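Section 4: House Rules for the Drink Station

Okay, so you've got the arm controller talking to both hands and you're itching to pour something. Me too, the first time! Please read this part before you do. These are the Stiltthorpe rules, and I stick to them even for a quick demo.

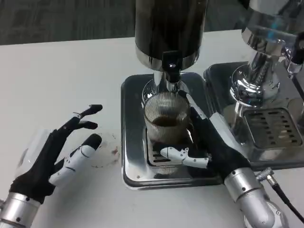
Written by Na-rae Wi
Stiltthorpe set-up guide | Updated August 9, 2021

Before you start

1. Set the grip limit to 435 on the cup hand. The factory setting is 2000, and that's way too much for glass (ask Uwe Hellwig, he'll tell you).
2. Put the cup on the grate, right under the spout. Don't let the robot fetch it from the edge of the table.
3. Check that the wrist cables have slack and hang outside the trays.
4. Pick who's on the stop button. That person does nothing else, and yes, that includes answering the phone. 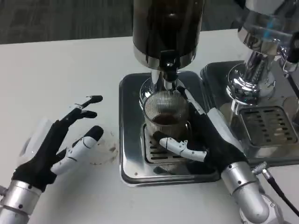

Cup hand on the glass, other hand open.

While it's running

5. One hand on the glass at a time. The second hand waits open, clear of the cup, until the first one lets go.
6. Keep your own hands off the table. If something drips, hit stop, wait for the arms to settle, then wipe.

CAUTION: Never reach between the two hands to straighten a cup. I don't care how crooked it is!

Note: Gloves on the hands are optional, but if you switch, run the grip check again. Fabric changes how the fingers hold, and I've had to redo a whole afternoon over that one.

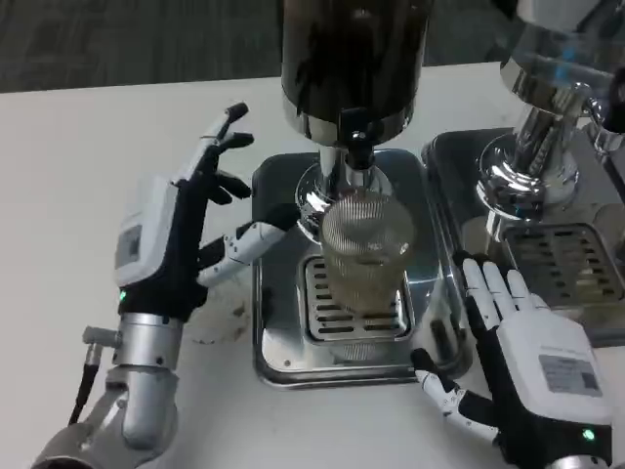 I also like to go slow on the way in, so leave approach speed at 185 until you've had a full day with no stops. After that you can bump it up a little at a time and write each change in the log.

7. When you're done, open both hands, park the arms, and cut the power before you take the grates out to wash.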